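stullora-receipts

Line-item transcriptions of printed till receipts, with store category labels. Version 1.2.

Contents

The set holds 600 receipts from grocery, hardware and pharmacy purchases. Each receipt has one plain-text transcription and one JSON record. 433 receipts are in the train split and the remaining 167 are in test. Splits are by store, so no store appears in both.

Fields

receipt_id: string, stable across versions
store_type: grocery, hardware or pharmacy
lines: list of item text, quantity, unit price
total: decimal, as printed
tax: decimal, or null if not printed separately
faded: true if any line needed a second reader

Transcription rules

Item names are kept as printed, including abbreviations and misspellings. Do not expand "TOM DCD" to "tomatoes diced". Card digits, loyalty numbers and cashier names are replaced with a single X. Discounts are separate lines with a negative price. Voided lines are kept and marked void.

Known problems

Quantity is missing on most hardware receipts and is set to 1. Totals do not always match the sum of lines, due to deposit charges that Vonlow stores print below the total. The checker script reports these as warnings. In version 1.0 the tax field was read as a float; reload with decimal.

Loading

python load.py --split train --out ./data

The loader needs 200 MB of free disk space. Pass --skip-faded to leave out the 258 records with faded set to true.
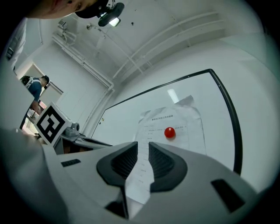 Ibarra, 15/08/2025

Changes in 1.2: duplicate receipt IDs removed, pharmacy category names merged, null tax values fixed. The Lenetti price list is no longer bundled and has to be fetched separately.

License

Transcriptions are CC BY 4.0. Scripts are MIT.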